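# Skilta two-arm folding set: finger and wrist camera comparison

Print this page | E-mail this page

Last changed: 2019-07-26
Maintained by Nisreen Qaisi, Brodthorpe bench. Complaints to Shayne Mahuika, who enjoys them.

## What you are downloading

345 episodes of two arms putting folded clothes into a bin, recorded so that we could settle an argument about fingers. The argument is not settled. You do, however, get the data.

Each episode holds joint positions for both arms, gripper opening, commanded targets, the fixed camera and the wrist camera streams. Runs are capped at 2000 control steps. If an arm hasn't done the job by then it isn't going to, and we would all like our tea.

## The fingers

Two sets were tried, both made up for us by Hullden.

- `short`: stubby, stiff, good on denim, hopeless on anything with an opinion of its own.
- `long`: reaches down the side of a bin without the wrist knocking on the rim. Bends a bit under load, and the gripper opening you read back is therefore a polite fiction near full squeeze.

The finger set is stored per episode in `meta/fingers.txt`. Please read it before plotting anything. Shayne once spent most of February explaining a difference between two policies that turned out to be a difference between two bits of plastic.

## The task

Garments start folded on the table. The arms pick them up and stand them on edge in the bin, side by side, so that the next one has a neighbour to lean on. Success is marked by a person watching the fixed camera, and the rule is simple: upright and inside counts, draped over the rim does not, whatever the operator says.
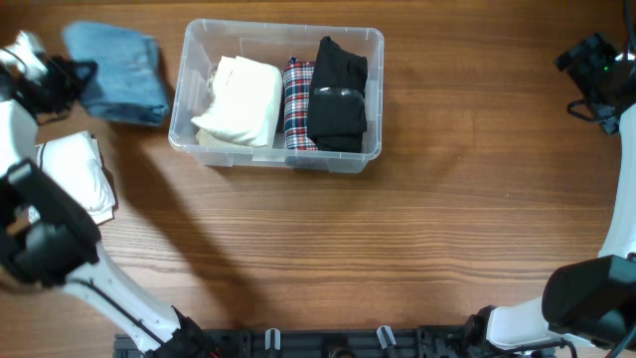 Packing order matters more than we expected when we wrote the task sheet. The first garment has nothing to hold it up and the last has very little room, so the difficulty sits at both ends and the middle is a holiday. A thin fold such as the plaid one, wedged between the cream and the black, is easy to keep upright and a nuisance to get hold of. Jeans are the reverse: a thick edge to clamp, then a great deal of garment to bring along with it. We score picking and placing separately for that reason, in `pick_ok` and `place_ok`, and a single success figure from this set should be treated with suspicion, including ours.

## Cameras and light

The fixed camera sees the whole table and is the one to trust for labels. The wrist cameras are the ones to trust for the last bit of the approach, up to the moment cloth fills the view and they have nothing further to contribute.

Shadows from the arms fall across the table and move when the arms do. We left them in. A model that can't cope with its own shadow is going to have a hard time outdoors -- or indoors.

The clear bin is deliberate as well. It has cost us more depth readings than every dark garment put together, and the holes in the depth channel have not been filled. Missing values are stored as 0, which we regret.

## Known faults

- Left and right wrist streams are swapped in the earliest Riihimäki recordings. Check `meta/site.txt`; the fix is in `tools/swap_wrist.py`.
- Clocks on the two arm controllers drift. Resample to the fixed camera before comparing arms. Any gap longer than 500 ms is flagged in `gaps.csv`.
- `release_time` is when the gripper was told to open. Cloth has its own timetable.
- Some task notes are in Nisreen's shorthand. She can no longer read them either.

## Use

Free for research and teaching. Name the set and the version, currently 2, and tell us if you find a finger you like.

Related items

- Skilta controller notes: gains, limits and what we broke
- Hullden long fingers: fitting sheet
- Brodthorpe towel set (single arm)
- Swapped wrist streams at Riihimäki: how to check yours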